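Woven Summer Bed Mat by Coutinho

I've sold bedding for years and this is the one I took home myself. It's a brown woven mat that goes right on top of your sheet, and in July I wouldn't sleep on anything else (my husband, who laughed at it, now hogs it).

$58 for the single, $81 for the double. Shipping is $8 whichever one you pick.

On the bed

It lies on top of your usual sheet, and I like leaving some of the sheet showing along the side. Brown goes with pretty much everything — ours has been on over a gray-blue grid sheet with half the laundry piled at the far end!

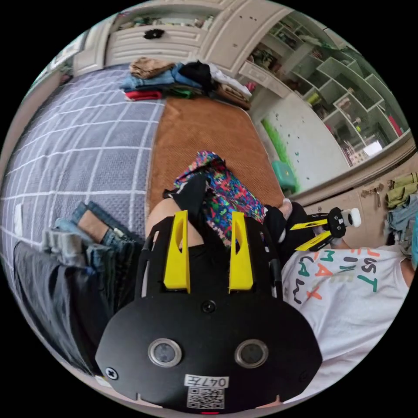
Care

Shake it out, wipe it with a damp cloth, and let it dry flat. Please don't put it in the machine. Roll it up for the winter — folding leaves a crease.

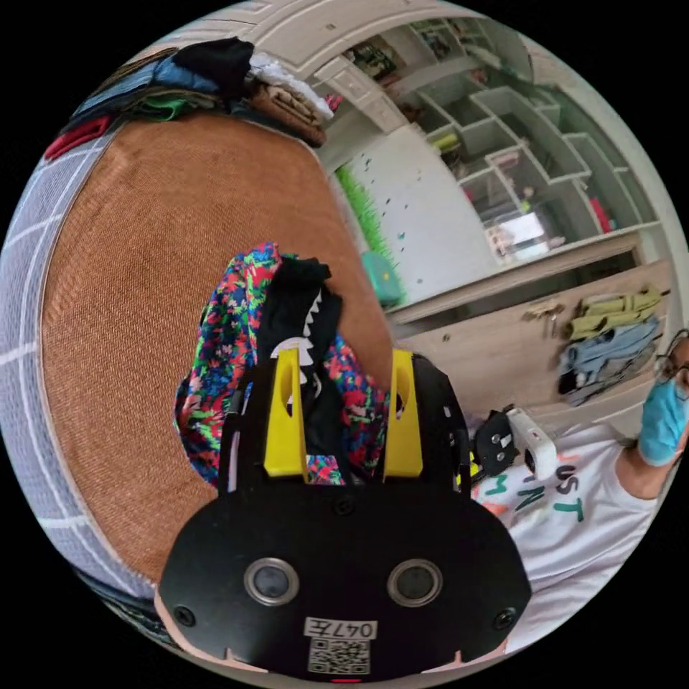
The weave on this one is finer than on the Ascombe mat we used to carry, and I think it's a big step up. Thin fabrics slide over it without snagging, so I do all my folding there now. A floral piece as busy as that red, pink and yellow one is easy to spot against plain brown, too. Questions about sizes go to Iolanda Bastos at the Drullville shop, and she'll measure one for you if you ask.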